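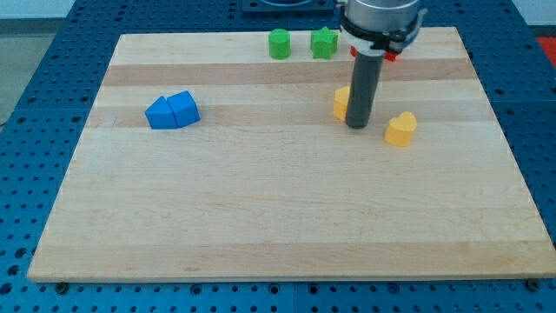

How a Robot Arm Learns Where Things Are

If you close your eyes and reach for your cup at breakfast, you will probably find it. Your arm has had years of practice, and it knows pretty well how far to stretch and when to bend. A robot arm starts out knowing none of that, poor thing! Somebody has to help it, and in our shared workshop in Perndale that somebody is usually Tiina Koskela or me, with a mug of cocoa kept well away from the wires.

Start with the table

Our table is blue metal and full of little round holes, row after row of them, like a giant pegboard lying down. The holes are handy because you can bolt things to them, and a thing that is bolted down stays where you left it. On top goes a wooden cutting board, the same sort you might have in your kitchen for slicing bread. It makes a nice flat place for the blocks.

Numbers for every spot

Have you ever played a game where you call out a square, such as B4? A robot does something like that, only with three numbers. One number says how far to go left or right, one says how far forward or back, and one says how high up. When Tiina types in 622, 117 and 80, the arm swings to that one spot in the air (our arm measures in millimeters, and a millimeter is about as thick as a dime). Change the 80 to 110 and the tip goes up a little, but it stays over the same bit of wood.

A long gray finger

The tool on our arm is a plain dark gray rod with a rounded tip. It has no fingers to pinch with, so it can't pick up a block the way you can. It can push one, though — gently, if we've got our numbers right. The yellow heart is my favorite block to practice with, and the green star is Tiina's. A star is tricky to push straight! Press on one of its points and it likes to spin around, while the little green cylinder can slide along much more politely.

Try it at home

You can be the robot yourself. Put a few blocks on a cutting board, hold a wooden spoon by the handle, and ask a friend to give you orders: left a bit, forward a bit, down, stop. You may only do what you are told, even if it's silly — and then you swap over, and it's your turn to be the boss.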